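Kustdale maintenance and set-up, hand-held gripper units
Progress report for the period to 2022-11-30
Prepared by Ildikó Fodor for Levente Tóth, Hajdu programme office

1. Scope

The report covers the upkeep of the hand-held grippers and the bench where they are checked. Software work at Mimari is reported separately by Vojtěch Hájek.

2. Jaw pads

Pad wear was the main item in October. The old pads had gone smooth at the tips and glazed plates slipped in them during closing checks. All units in service now carry the mesh-textured pads. Pads are bonded to the inner face of each jaw and left overnight under a clamp. The first batch was bonded without degreasing and four pads lifted at the lower corner within a week. Those were stripped and redone. No lifting has been recorded on pads fitted after the change in method.

Pads are replaced as a pair, even where only one side is worn. Mixed pairs closed off centre and the object turned in the grip.

3. Jaw joints

The bolts at the lower joints were found loose on two units. Margit Gál has added a torque check to the weekly sheet, with a paint mark across each bolt head and the jaw. The marks are read at the start of each day. One unit showed slight play after the bolts were tightened and has been set aside until the bushes arrive from Jestance. The order was placed late, which was my error, and delivery is now expected in the second half of next month.

4. Opening width and zero

The zero position drifted on units that had been stored with the jaws closed. They are now stored half open. The zero routine is run after every pad change and after any knock:

Close the jaws fully by hand and hold.
Set zero.
Open to the stop and read the width.
Repeat three times. If the readings differ by more than the limit on the sheet, the unit goes back to the bench.

Ottó Katona ran 200 open and close cycles on each repaired unit before release. One failed at cycle 40 with a sticking left jaw. Grit was found in the joint. It was cleaned, passed on the second run and was returned to use.

5. Camera mount and cleaning

Mount screws are checked with the jaw bolts. Lenses are wiped with a dry cloth only. Spray cleaner had left a film on one lens and that lens was replaced. Kitchen use puts grease on the pads as well, so these are now wiped at the end of each session and washed once a week.

6. Costs

Spending on parts in the period was 2,650 euros, mostly pads and bushes. No further purchase is planned before the bushes have been fitted and tested.

7. Open points

Bushes for the unit set aside.
A second torque driver, so that checks do not wait for the bench.
Written limits for pad wear. At present this is judged by eye and Margit and Ottó do not always agree. A draft with a depth reading will be sent with the next report. 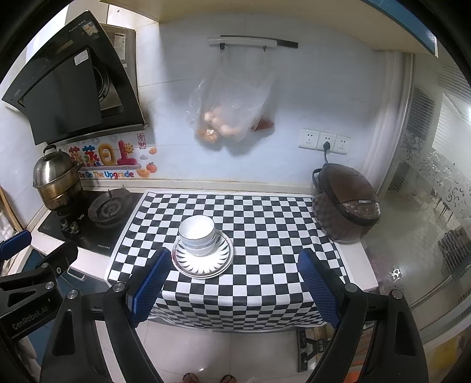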